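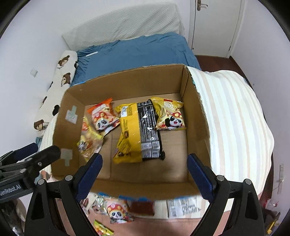 Fig. 1. Hand-held two-finger gripper over an open cardboard box with snack packages. More packages lie in front of the box.

Handling of Soft Packages -- Notes for the Visit to Rudavier
Course: Introduction to Automation, Unit 4
Handout prepared by Sabine Hamann, December 11, 2025

1. Purpose of the visit

We visit the open day at Rudavier in order to see how picking tasks are recorded by hand and later used to train an arm. Please read these notes before we go. Finn Janssen will lead the demonstration and Ingeborg Stüber will answer questions about the software, which is called Sedura.

2. What to know about the hand-held tool

The person holds the gripper and does the task with it, and the camera on the tool records the work. The arm itself is not needed at this stage. The collection at Rudavier has 3,108 recordings at present, most of them made in ordinary homes.

In Fig. 1 both fingers have a dark blue pad on the inner face. When you watch the demonstration, look at the pads first and at the hand of the operator second. Students usually do it the other way and then miss the moment of contact.

3. Why snack bags are difficult

A bag changes its shape when it is gripped. The same bag can be easy from one side and nearly impossible from the other. Compare in Fig. 1:

- the long yellow package and the black packet, which lie parallel and overlap a little. The fingers may take both.
- the golden-yellow bag that leans on the back wall of the box. There is little room behind it for a finger.
- the orange and white bag on the left, which lies tilted, with another bag partly under it.

The surface under the box matters too. A bed is soft, and a box on it can move when a finger pushes against the wall. On a table the same movement gives a different result.

4. Tasks during the demonstration

Work in groups of 2. Choose one package and write down from which direction the operator comes, and where the fingers close. If a grasp fails, note it also -- failed attempts are useful for the report.

Reports go to Teodor Pawłowska. One page is enough, and a drawing by hand is welcome.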